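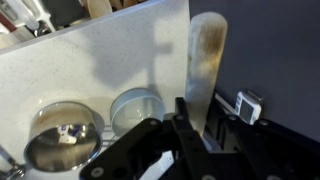 Floor Boersma wrote in after the last version of this page to say her spoons went fuzzy again a day after oiling, and she wanted to know what she had done wrong. The answer is that she skipped the water step. Washing raises the grain of bare wood, and if you sand it smooth and go straight to oil, the first sink of dishes brings the fuzz right back. I have moved that step up and given it more room.

The method works for spoons, spatulas, salad servers and small cutting boards. It won't fix a crack. A utensil that has split along the grain holds food in the split and should be thrown out.

What you need

Sandpaper in a medium grit and a fine one
Food-grade mineral oil
A bowl of warm water
Coarse salt and half a lemon
2 clean cotton rags
A wire rack or an old towel

Step 1: Clean

Wash everything in warm water with a little dish soap. Don't soak it. If there is an onion or garlic smell, sprinkle on some salt and rub it in with the cut side of the lemon, then rinse. Stand the pieces up in a jar and let them dry overnight. Wood that feels dry on the outside can still be damp in the middle, and damp wood won't take much oil.

Dark marks usually come from heat or from sauces that have soaked in. Lemon lightens food stains a little. It does nothing for scorching, and deep scorching won't come out with sandpaper either unless you take off more wood than you want to. I leave those marks alone. They don't affect the oil.

Step 2: Sand with the medium grit

Fold a piece of paper over your finger and sand along the length of the wood, following the grain. Spend most of the time on the working edge and the tip, where the fibers get rough first. Go lightly on the handle.
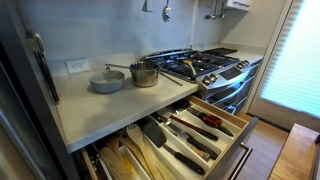
Wipe off the dust with a rag when the surface feels even. If you have a piece with an uneven edge from years of scraping, you can flatten it by laying the paper on a table and drawing the edge across it toward you. Keep the strokes short and check it often.

Step 3: Raise the grain

Dip the whole piece in the bowl of warm water, shake it off, and set it on the rack. Leave it until it is fully dry, at least 8 hours. It will feel rougher than before. Go over it with the fine paper, using light pressure, just until the fuzz is gone. For old or very soft wood, do the dip and the light sanding a second time.

Step 4: Oil

Pour a little mineral oil on a clean rag and rub it in all over, including the end of the handle. The ends soak up more than the sides, so go back to them. Leave the pieces on the rack overnight and wipe off whatever is still sitting on the surface in the morning. Then put on the second coat the same way.

Don't use olive or sunflower oil. They go sticky and start to smell after a while. Erhan Baysal uses a mix of mineral oil and beeswax, which gives a harder finish and takes longer to rub in. Either one is fine. 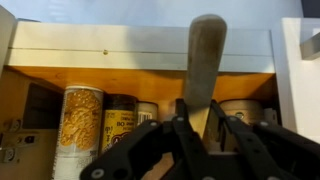
Step 5: Keep them that way

Wash by hand and dry right away with a towel. Keep them out of the dishwasher. Store them where air can get at them, with the handles down if they are in a jar.

Oil again when the wood looks pale and dry or when water stops beading on it. I do mine in April and again before the holidays. One coat is enough for a touch-up, and you can skip the sanding if the surface is still smooth.

Updated Dec 17, 2025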